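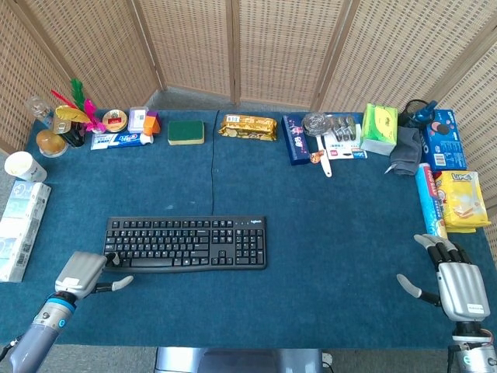 May 1, 2018. Combat tuning for Zokon, build 158. The second boss still drops his guard too long after the spin attack, so I cut the recovery to 60 frames and raised his health to 1,800. Played it on a full-size black Logitech keyboard with the number pad, dodge bound to pad zero. Dodge felt late on two runs. Yu-ting says the input buffer is too short and will look at it.

Tried the arena waves next. Wave three is fine. Wave two spawns archers behind the gate.
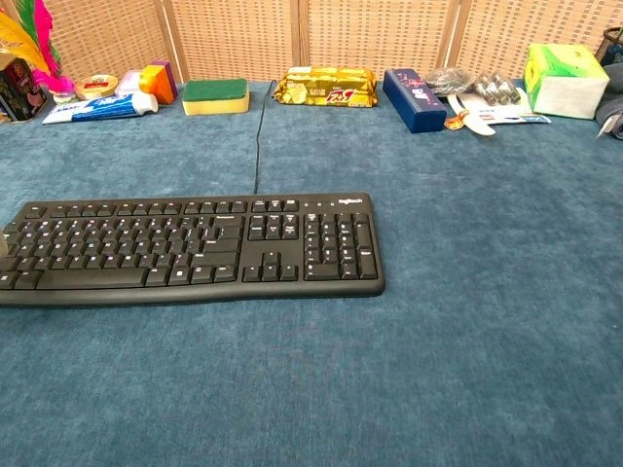
Does the health change carry over to hard mode? Hard mode has its own table, and Joonas still has to edit it.

Filed under: Combat, Build notes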